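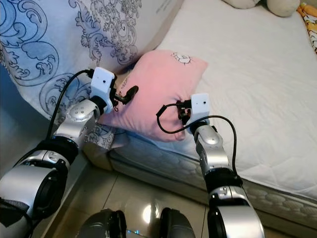

Varnero pit sound, workshop notes
April 14, 2021
Oliwia Nowakowski

Picked up where we left off with the Act Two band mix. The reed chair still howls. It's a clean, confident howl at 2780 Hz, well supported, better breath control than anyone we've hired. I notched it on the reed channel and it went away for one song, then came back through the trumpet mic, which sits next door and apparently had been waiting for a chance.

Moved the reed wedge to the player's left and dropped it a little. Better. Put the trumpet mic on the short stand and aimed it away from the wedge. Better again. Took the notch out to see if we still needed it. We still needed it, but half as deep, and the clarinet sounds like a clarinet now and less like a clarinet in a coat.

Low end: everything in the pit is piled up at 200 Hz. Cello, left hand of the piano, the kick drum, the floor. Cut the piano first and leave the cello alone, it's the only thing in "Harbor Lights" with any dignity. Heino wants to high-pass the drum overheads harder. I said fine, then he did it, and I had to say fine a second time with more feeling, as he was right.
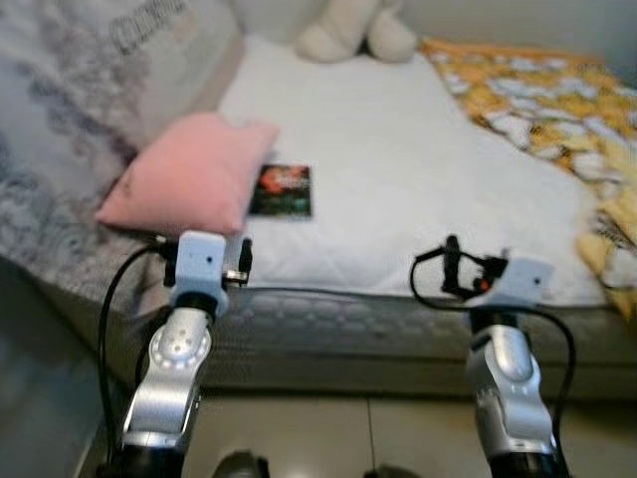

Click track for the Act Two opener. The score says 173. The demo recording says otherwise, and the choreography was built on the demo. Heino Paju conducted it both ways this afternoon with the keyboard sub and the drummer. At the written tempo the brass figure in the bridge falls apart into a sort of friendly argument. At the demo tempo everybody can play it and it sounds like a cruise. We've kept the click at the score tempo until the music supervisor gets back to us. Don't "fix" it in the session file. I know who you are.

The count-off is now two bars instead of one. The drummer asked for this in writing, so I suppose it matters to him.

Narton desk: scene recall is still dropping the vocal reverb return whenever we jump backward. Forward is fine. Jump from the bows to the overture and the lead sings in what sounds like a closet. Found that the return is safe if you recall the scene twice. This is a terrible answer and it's the one we have. Wrote it on tape and stuck it on the meter bridge, next to the tape about not putting coffee there.

Numbering in the cue list is a mess. The playoff is cue 1201, because somebody last season decided the finale should start at 1200 "to leave room." There is a great deal of room. I'm not renumbering before the Bavari dates, all the call sheets would have to change with it. 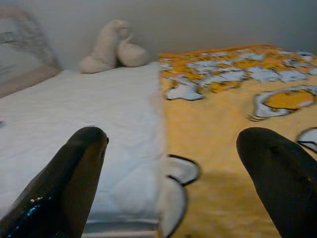

In-ears: the Sang packs all passed a range walk to the back of the balcony except the one labeled BASS, which cut out on the stairs both times. Swapped the antenna with the spare and it held. Swapped back and it cut out again, so it's the antenna. Binned the antenna, bent it first so it can't return to the drawer.

Bass player would like more of himself in his ears. Noted. Keyboard sub would like less of the bass player. Also noted.

Still open:
- answer on the opener tempo
- new antenna for BASS, plus a spare for the spare
- reed chair again, with the real player and her own horns
- shorter cable for the conductor's talkback, Heino has tripped on it and blamed the tempo
- ask whether the September concert version keeps the strings, and if it does, where they think the strings will sit

Left the desk on the bows scene. Recall it twice.

Recent entries
Talkback buzz, continued
Trumpet mutes vs. the compressor
Load-in list for Bavari
Piano lid: full stick or short stick
Things found inside the drum booth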